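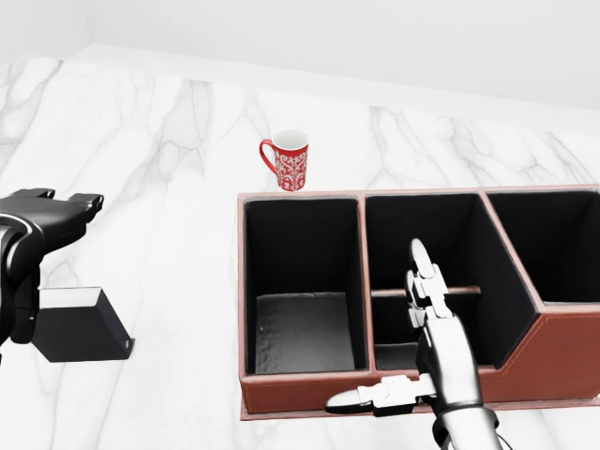
Red mug with white damask or floral pattern on a marble countertop (computer render).

Plulline Mug Pattern Names

Version 2, released 30/01/2021

This dataset is a list of words which sellers use when they describe the pattern on a mug. It has 1,860 short listing titles in English, and each title is marked with one pattern name. The dataset contains text only.

Why we made it

In the second-hand shop Drumeck, where I helped with the catalog, the same decoration was called damask, floral, baroque or simply "fancy". A customer who searched for one word did not find the others. Lionel Sedgwick proposed to collect the titles and agree on one list of names.

Files

titles.csv: the titles, one in each row
names.csv: the 8 pattern names with a short definition
notes.txt: difficult cases and how we decided them

Columns in titles.csv

id: number of the row
title: text as the seller wrote it, spelling mistakes are kept
pattern: one of the names from names.csv
labeler: initials of the person who gave the name

Labeling

Lacey Lambert and Roy Marsden read all the titles separately. When they did not agree, I made the decision and wrote it in the notes. The most difficult pair was damask and floral. Our rule is that damask is used only if the seller writes this word or "brocade". In version 1 we tried to guess from the other words in the title, and the result was not stable.

Known problems

Titles with two patterns, for example "stripes and roses", have only the first one marked.
The name "folk" is used in 6 titles and is too rare for training.
Color words are not labeled. "Red" can be the body, the handle or the flowers, and from a title it is often impossible to know.

License

Free for study and for commercial use. Please mention Plulline.

Contact

Rūta Sproģis, Pretmont. Please send corrections with the row id. The next correction of names.csv is planned for February.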